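Cokgate Statements

A text collection of public statements on telecom security and foreign policy, put together by Inês Pinheiro and Reijo Nieminen.

Contents

The set holds 1488 statements from foreign ministries, each stored as one plain text record. Of these, 472 are joint declarations signed by two or more governments. The rest are press remarks and written replies to parliament.

Fields

id, country, issuer, language, body, topic

The topic field takes one of 7 values. Joint declarations list every signing country — in the order used in the original.

Labeling

Topics were assigned by Impi Rantala and Euan Yule. Where they disagreed, Cleiton Moura made the final call. Translated records keep the label of the source text.

Known gaps

Remarks made off the podium are missing. Coverage is thin for 4 countries that publish only scanned pages.

Simulated rooms

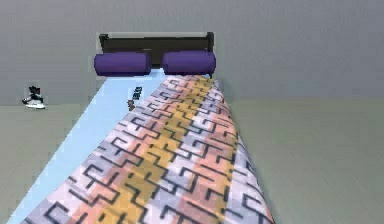
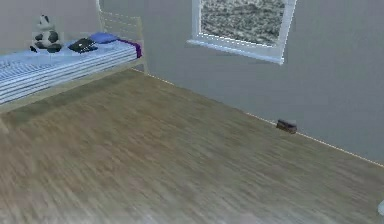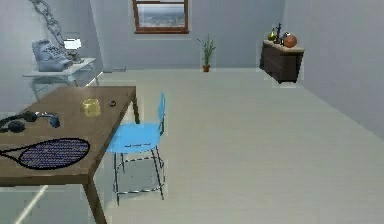 Updates

The October release fixes duplicate ids and splits long transcripts by speaker. Send corrections to Reijo with the record id in the subject line.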